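The July swap at Vulalgate drew more than 40 people, which is a lot for a hallway that also has to hold the coats. What follows is what we learned, along with a few notices I was asked to squeeze in.

## What went and what stayed

Books went first, as they always do, followed by anything with a plug. By 11 a.m. the toaster had changed owners twice and looked ready for a third. Bathroom things did better than I would have bet. I had assumed that people draw the line somewhere, and I had assumed the line was combs and brushes, but the grooming table did steady business all morning.

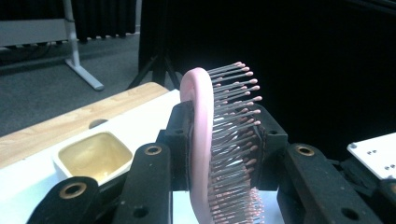

## The matter of the brushes

Hok-lam Mak, who wrote the swap rules and then laminated them, would like it known that rule 16 covers hairbrushes. They must be clean. Clean means no hair, including hair you feel is very short or mostly yours. If you're not sure how to get there, this is Hok-lam's method:

- Pull out the hair with the tail of a comb, working from the edges in.
- Swish the bristles in warm water with a little shampoo.
- If it has a cushion, don't soak it. Water gets in through the little holes and stays there until autumn.
- Dry it bristles down on a towel, overnight.

The kind with slots through the head is much easier. It has no cushion to drown, and you can rinse it under the tap from both sides.

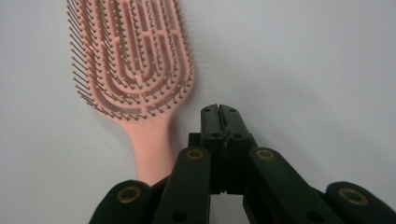 *Pink, with slots through the head and ball-tipped bristles.*

I tried the method at home on a brush I've had since my first apartment. It took most of an evening and I now own a brush I'm slightly afraid to use.

## Leftovers

We finished with 200 items unclaimed, down from 433 in the spring, and I'm told that this counts as a triumph. The Groteo thrift shop took the clothes. Rurnen Street School took the board games after we swore that all the pieces were there, which we did with our eyes on the floor. The mugs went nowhere. There are always mugs. I have suggested a one-year ban on bringing any, and was told that it would be unfriendly, mostly by people carrying mugs.

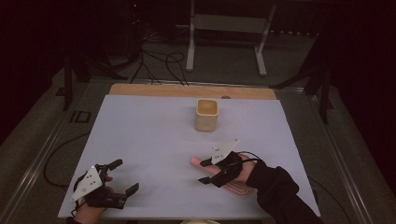 The next swap will be upstairs in the Siu Room, where there are windows and, I'm promised, a working elevator. Please bring things you would give to someone you like. Doors open at 9 a.m., and the line usually starts well before that, so come early or come resigned. If you left a single gray glove on the coat rack, it's in the front office with the others.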